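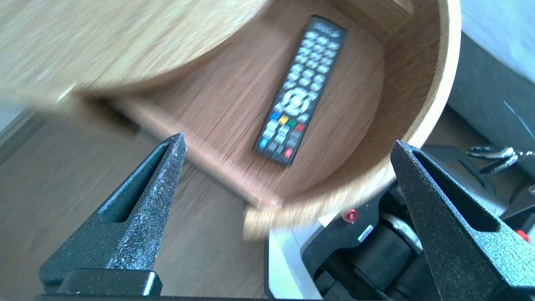
A more organized home will make you a calmer person. I have read this sentence, or one of its cousins, in so many magazines that I stopped noticing it was a claim. Somebody is supposed to have checked. So this winter I tried to do what the articles say, and I kept notes, and I am not calmer.

It started with a newsletter called Ritier, which my sister forwards to me. The January one was titled something like "A Place for Everything" and it had a twelve-week plan. Week one was the kitchen counter. You take everything off, you ask what "earns its spot," and you put back only the winners. Everything else goes in a container, and the container goes in a cupboard, and there (I guess) it stops bothering you.

Notice what happened in that last step. Nothing left the house. I had the same garlic press and the same dead pens, plus the containers. By week four I had spent nearly 200 dollars on things whose only job was to hold other things. The newsletter has a shop, which I should have scrolled down and seen in the first place.

I asked my neighbor Eskil Lindqvist what he thought, mostly because his house is a mess and he is the least worried man in Cletstead. He has a drawer he calls the drawer. Batteries, string, takeout menus from places that closed, a key to a car he sold. When he needs a battery he opens the drawer and digs for a minute and finds one. I needed a battery in February and it took me much longer than that, as I had to remember whether I had filed it under Power, Small Tools or Emergency.

He did say his late mother would have liked my system. I don't think he meant it as praise.

The part I have the most trouble with is the science. The Ritier people wrote that clutter raises stress "according to studies." I wrote and asked which studies. I got a friendly reply with a link to an article, which linked to another article, which linked to a page that no longer exists. I am not saying there is no such research. There may be plenty. But if it's the reason I am supposed to decant my lentils, I'd like somebody to be able to find it.

And even if messy houses and stressed people do go together, which way does it run? When my father was sick I didn't put a dish away for most of August. The dishes did not cause that. If you had come over and sorted my counter I would have had a sad month in a neat kitchen. I would have liked the help, sure, but I'd have liked it because you came over.

To be fair, a few things stuck. I hang my keys on a hook now and I don't lose them. I gave away 3 bags of clothes and have not missed one shirt. The spices are in the order I reach for them, so cumin is in front and the alphabet can go jump in a lake. None of this needed twelve weeks, and I quit the plan at week seven, which was "sentimental paper." I opened the box of letters, read for two hours, cried a little, and put them all back in no order whatsoever. According to the plan I failed that one.

I know somebody will write in and tell me I did it wrong. That's the other thing that bothers me about these plans. If you feel better, the plan worked. If you don't, you kept too much, or you weren't ready, or you skipped the journaling page (I did skip the journaling page). I can't think of any result that would count against it. My grandmother's horoscope worked the same way, and it was free with the paper.

A woman at the Grovemley library told me she did the whole thing twice and loves it, and she seemed happy, and her bag had compartments. Good for her. I suspect she was a happy person with compartments before any of it started, but I didn't ask.

The lentils have gone back in their plastic sack with a clothespin on it. I have some containers to get rid of, if you're local and want them, and the February and March newsletters too, still unread. The April one is called "The Calm Closet." My sister has already forwarded it, with a heart.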